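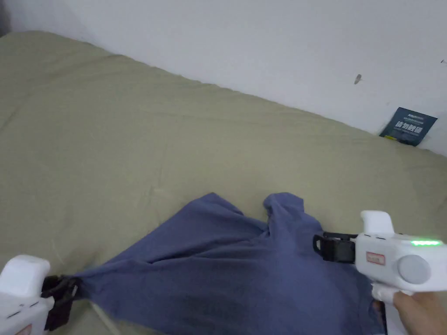

Green sheet, white wall, little navy card.

Search reviews Go

I've been using the Karras scalp massager for 24 nights now, and okay, I'm a fan! My hair got thin at the temples after my second kid, so I'll try anything under forty bucks. The silicone nubs are soft, the handle fits my small hands, and it rinses clean (my old Hiltum one held on to every scrap of conditioner).

Has it grown hair? No idea, ask me in April. My scalp itches a lot less, though, and I shed less in the shower than I used to.

Gripes: the charger cord is silly short, and the top speed buzzes my teeth.
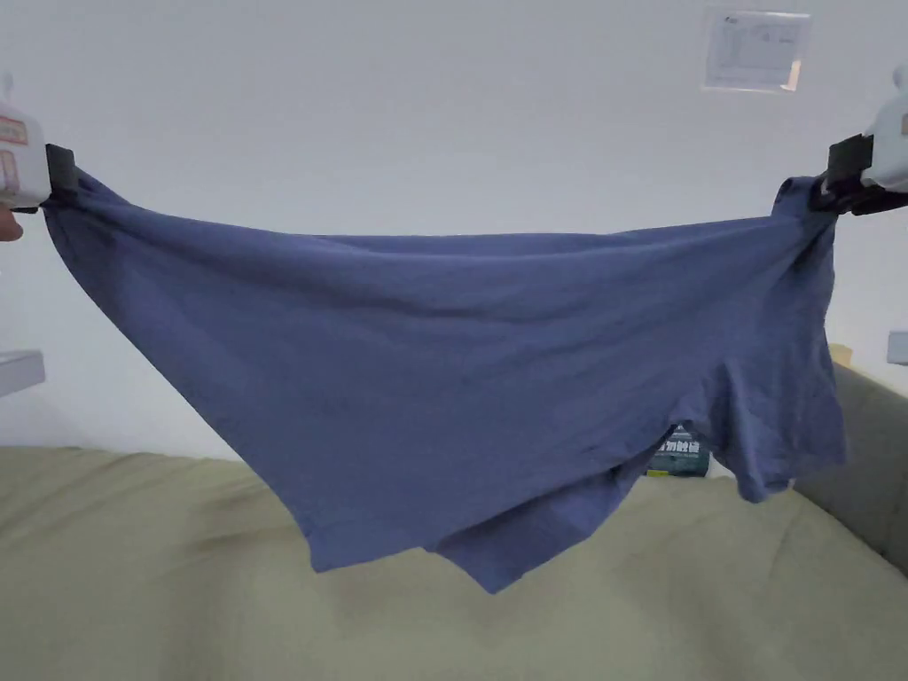
Would I buy it again?

Yep, just skip the serum they bundle with it. It smells like pine cleaner and left my bangs greasy by lunch.

Comments

Jonalyn Quiambao: Does it work on curly hair? Mine tangles if you look at it.

Magdalini Kourkoulas: Same here with the cord!! I use an extension.

Xiuying Peng: I gave my serum to my sister and she loves it, go figure.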